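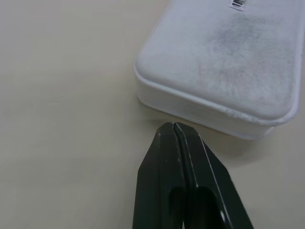

The lid, with the grey patch and the rough bit along the rim

Grey smudge on a white lidded box, and the edge is going fuzzy. Can I clean it without wrecking it?

Asked by Ffion Ellis

Hi all, long-time reader and first-time asker, so please be gentle with me. I have a white box with rounded corners and a slightly domed lid that lives on the table by our front door. It holds the spare keys, stamps, the dog's tags from three dogs ago and all the other bits that don't have a proper home. My aunt gave it to me when I moved into my first flat (it had soaps in it then, lovely ones) and I'm much fonder of it than I probably should be.

Over winter it's picked up a big cloudy grey mark on the lid. It's darkest in one area and then sort of fades out into the white, so there's no clear edge to it. I suspect it's from everybody dumping their gloves and the mail on top, newsprint especially, but I couldn't swear to it. The surface is matte and has a faintly fibrous look, nearly like felt. There's also a spot on the rim of the lid where it's scuffed and a few little white fibres are lifting.

What I can't work out is what it's made of. The sides have faint lines running along them, like layers, and my husband says moulded paper pulp while I've been saying some sort of pressed board. There's a small sticker on the lid as well which I'd rather keep if I can.

So far I've only dusted it. I was about to go at it with a damp cloth and dish soap and then had visions of the whole thing turning to porridge. Is there a safe way to get the grey off? And can I do anything about the fuzzy bit of rim? I don't need it to look brand new, I'd just like it to stop being the first grubby thing people see when they come in.

Reply from Birutė Rimkutė
Marked as helpful by 46 people

Oh, please do put the dish soap back under the sink for now! I can't tell you for certain from a photo what it's made of, but with fibres coming up at the rim I'd treat it as paper until you know otherwise, and water is the thing I'd be most careful with. I spent a good many years repairing old hat boxes and stationery boxes for a little shop, and the ones that broke my heart were nearly always the ones somebody had already washed.

You can do a little test first. Turn the lid over and find a spot on the inside that will never be seen. Touch it with a cotton bud that's barely damp, wait a minute and look. If it darkens and soaks in, it's paper or board and you should stay with dry methods. If the moisture just sits there, you may have a coating or a plastic of some kind, and then you've got more options.

For dry cleaning, begin with a soft brush. A clean makeup brush or a baby's hairbrush is grand. Brush from the middle of the lid outwards so you aren't pushing the dirt into clean areas, and take the lid outside or over the sink to do it.

Next comes a vulcanized rubber sponge, the sort sold for soot and smoke cleanup. Good hardware stores have them near the paint. Cut off a piece about the size of a matchbox and dab and lift with it, working in from the faint outer part of the grey toward the dark part. Once the face of the sponge is dirty, slice it off and carry on with a fresh one. You'll want to rub, everybody does, and on a fuzzy surface rubbing will raise more fuzz and leave you with a shiny patch or a bald one.

If there's still a shadow after that, grate a white vinyl eraser on a fine kitchen grater and roll the crumbs over the mark very lightly with your fingertips, then brush them away. I've used a plain white block eraser for years – never a pink one, they can leave colour behind. Keep well clear of the sticker, the edges will catch and curl before you know it.

For the rim, leave the cleaning things alone altogether. Put the tiniest bit of wheat starch paste or methyl cellulose on the tip of a toothpick, lay the fibres down flat, cover with a scrap of baking parchment and rest a fingertip on it for a minute. Let it dry overnight. A scuff will still show in certain light, but it shouldn't go on fraying every time the lid comes off.

A diffuse mark like yours may well only come halfway. If it's handling grime and newsprint it often lightens nicely. If it's something that got damp and travelled into the fibres, I'd stop once the sponge comes away clean and enjoy the box as it is.

Reply from Ojārs Ramanauskas

Magic eraser, works on everything. Did my white kitchen chairs in five minutes.

Comment from Birutė Rimkutė

Ojārs, they're marvellous on chairs, but they're a very fine abrasive and you use them wet. Please not on this one, Ffion, unless your test says it's plastic, and even then try the underside first.

Reply from Saulius Lill

I had a similar sort of box and ended up covering the lid, if you're open to that. Cleaned off what I could, then glued a sheet of nice heavy paper on top with bookbinder's PVA. Rounded corners are fiddly, you have to snip little darts all along the curve and mine took two goes. You'd lose the sticker, obviously, or you could cut a window for it.

Otherwise stick a small tray or a square of felt on top and let people dump their gloves on that. Cheap fix and the grey is out of sight.

Comment from Ffion Ellis

Thank you all so much, you've been very kind (and Ojārs, I've got a cupboard full of those sponges, so you were nearly the winner). I did the cotton bud test inside the lid after supper and it went dark straight away, so dry methods it is. I've found a soot sponge at the hardware store in town and will have a go once the kids are in bed and there's no one to jog my elbow. Birutė, is the paste something I can make from ordinary flour, or does it need to be the proper stuff?

Comment from Birutė Rimkutė

Ordinary flour will stick, but it can yellow and the silverfish are very fond of it. An art supply shop will sell you a small packet of methyl cellulose, you'll use a pinch, and the rest keeps for ages in a jar.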